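Search posts Search Clear

Teaching a robot laundry, one grab at a time (a thread)

Posted 2 August 2022 by the Prirna laundry diary account

1/ Spent my whole morning holding a piece of cloth with a pair of grippers so that one day a robot can do it without me. Thread, for everyone who asked what my job is!
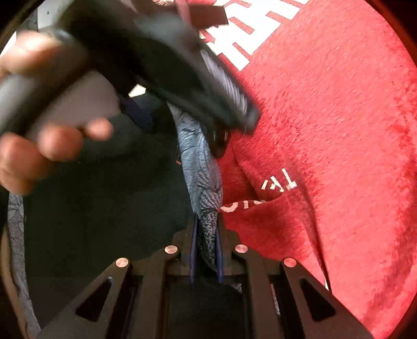 2/ You hold one gripper in each hand and do the chore. No joystick, no code. The robot learns later from what the grippers saw and how they moved, so my only job is to do it well, over and over.

3/ Fabric is HARD. A mug stays mug shaped. Cloth bunches up and gets creases you never planned, and dark cloth on dark cloth is its own special misery when you're hunting for an edge.

4/ Biggest thing I had to unlearn: speed. My hands want to whip a sleeve over the way I do at home. When I rush, the clip is a smear and gets tossed. Guzmán (our review tool, I did not name it) rejected 52 of mine in my first week. Ouch.

5/ Target for this batch is 700 good grabs. I'm at 317. I've had the same two songs stuck in my head since I sat down.

6/ We tried remote control before this, with the Zomgate setup. Fine for boxes! For cloth I hated it. You can't feel the thing slipping, so you squeeze too much, and then the robot learns to squeeze too much.

7/ With a gripper in your hand you do feel it, a little. There's a tug when the cloth goes tight between the jaws and I've started pausing there for a beat before I lift. My clips got way better after that.

8/ Also, I mess up the pile between tries on purpose. Neat piles teach it neat piles, and have you seen anybody's laundry?

9/ Next up is towels, then the Cimex arm gets its first go at all this in October. I'll post it even if it just flings a sock at the wall.

Comments (4)

foldedcorners: do your wrists hurt after a day of this?

prirna laundry diary: yes! I switch hands and take breaks

mothball_88: please teach it fitted sheets

tin_kettle: I still can't do fitted sheets so good luck to the arm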